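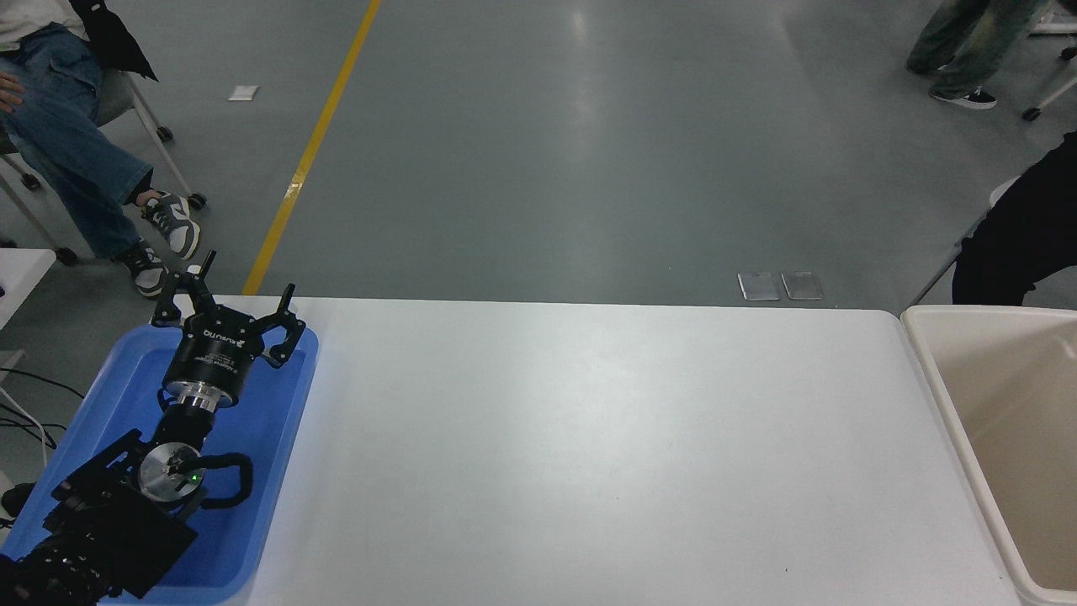 A white table with a blue tray at one end and a beige bin at the other.

The sorting table is a plain work surface used for dividing a mixed lot of goods into groups. It is one of the humblest pieces of furniture in any workroom and one of the most rewarding to get right! Sorting tables turn up in mail rooms, seed libraries, school kitchens, op shops and repair benches, and the basic arrangement varies surprisingly little between them: a clear middle, with a container at either end.

Layout

In the usual layout, unsorted goods start in a container at one end, cross the middle of the table a few at a time, and finish in a container at the other. A shallow tray suits the starting end, as its low rim lets the hand reach in from any side. A deeper bin suits the finishing end, where things only need to be dropped. Left-handed sorters often swap the two, and a good table allows for this by having no fixed fittings at all.

The bare middle is the heart of the whole thing (and the part most often lost to coffee cups). It gives the sorter room to spread items out, turn them over and compare them before deciding where they belong.

Colour

White and other pale tops are favoured because small dark items stand out on them. A matte finish is kinder to the eyes over a long shift than a glossy one, particularly under ceiling lights. Coloured containers add a second cue, and many workrooms give each colour one meaning and stick to it for years. At the Atport parcel room, blue has always meant "still to do", and new starters pick up the habit within a morning.

Floor markings

Lines painted on the floor are a common companion to the sorting table, and yellow is the familiar choice. They may mark a walkway, a parking spot for trolleys or the edge of a work area. Smooth, hard floors take paint and tape well and are easy to sweep, a real blessing in a trade that sheds labels, ties and scraps of paper all day long.
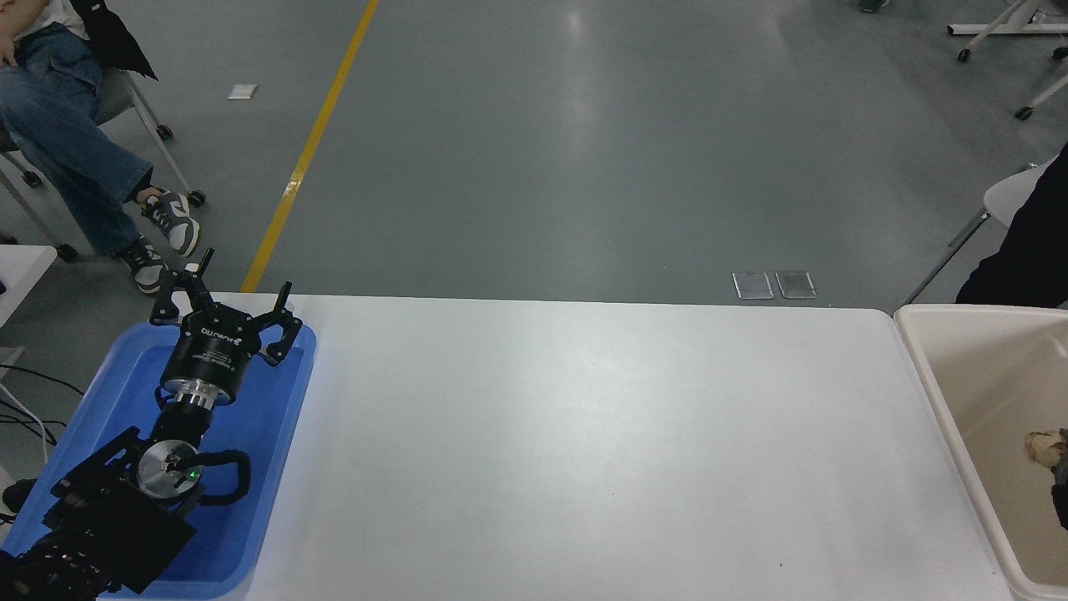 Anitha Mudaliar, writing in the Derese workroom newsletter, disagreed with the common advice to buy the longest table that will fit. In her view a sorter should be able to touch both containers without taking a step, and any length beyond that "just collects things that have no home". She preferred a second small table placed beside the first, to be brought into use on busy days and left alone on quiet ones.

Her advice has plenty of supporters. The Wirkeo seed library works in this way, with 2 tables side by side in spring, when packets come back by the boxful, and one for the rest of the year.

Care

Pale tops show every mark, so they're generally wiped down at the end of each session with a damp cloth and a little mild soap. Trays and bins are emptied fully before washing and stacked upside down to drain.

See also: Packing bench; Tote tray; Workroom floor marking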